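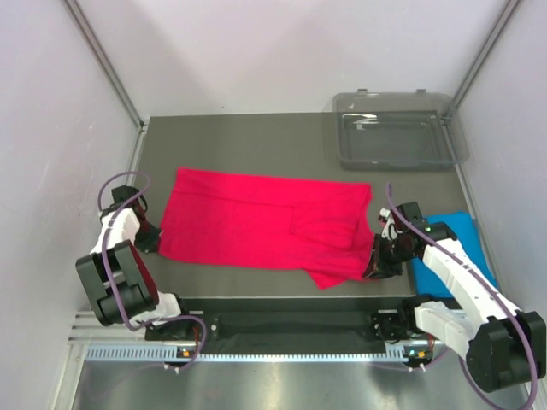

¿Cuánto se tarda en doblar bien una camiseta? Según el método que la firma Narnovance presentó en Talavera el 30 de mayo de 2024, 5 segundos.

La cifra encabeza el folleto de su curso de orden doméstico, que cuesta 39 euros y promete cajones despejados «para siempre». La técnica consta de 3 pliegues: la prenda se extiende de lado, se lleva una mitad sobre la otra a lo largo y se recoge después el cuello hacia el bajo. Con una camiseta de algodón recién planchada, el resultado de la demostración fue correcto. Con las demás ya hubo más que discutir.

El problema de siempre está en el primer paso. Basta con que asome un pico de tela por debajo del bajo, como en la camiseta roja de la imagen, para que el borde pierda la línea recta. Las arrugas cercanas al cuello tampoco desaparecen por doblar más deprisa – hay que alisarlas con la mano, y ese tiempo no figura en el folleto.

La empresa asegura que sus alumnos ganan un 40 % de espacio en el armario. Preguntada por el origen del dato, remitió a una encuesta propia hecha entre clientes de su tienda Radby, sin precisar qué armarios se midieron ni con qué ropa dentro. Tampoco aclaró si la comparación se hizo con prendas mal dobladas o sin doblar, un detalle que cambiaría bastante la cuenta.

El curso volverá a impartirse en septiembre en la sala Fakville, con el mismo precio y una sesión añadida sobre sábanas bajeras. Para esas, de momento, no se anuncia ningún tiempo.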